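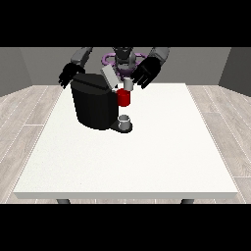
Nusrat Mollah
Programme Officer, Skills and Technology Visits

Report on a visit to the Siriwardena laboratory

The visit took place on a Tuesday in August, at the invitation of Debashish Ranasinghe, who leads the group's work on two-handed manipulation. The purpose was to see how the laboratory trains control policies in simulation before they are tried on hardware.

The morning was given to the coffee task. A simulated humanoid works at a white table with a coffee machine, a red pod and a white mug on the drip tray. The lid has to be raised and the pod seated correctly, and small errors in hand position matter a great deal. The group's simulator, Clurnent, renders a plain grey room with a wooden floor. Mr Ranasinghe explained that the room is kept simple so that changes in the result can be traced to the method.

The method itself, named Oletti, begins with 20 demonstrations given by a person through a headset and gloves. Each is divided into short stages, such as reaching, grasping and placing. The stages are then adjusted to new starting positions of the objects and joined again. Attempts that fail in simulation are thrown away, and the remainder are used for training.

We were shown the latest figures. A policy trained on the original demonstrations alone completed 15 of 100 trials. With the generated data added, the same policy completed 77. Most of the remaining failures occur at the pod, where the fingers close a little early — a fault the group puts down to its contact model.

After lunch we visited the Dullden workshop on the ground floor, where the physical hands are repaired. Transfer of the coffee task to hardware has not yet been tested. Members asked whether the stages must be marked by hand. At present they must, and a student is working on an automatic version.

The laboratory has agreed to send its written protocol, which will be passed to members on request.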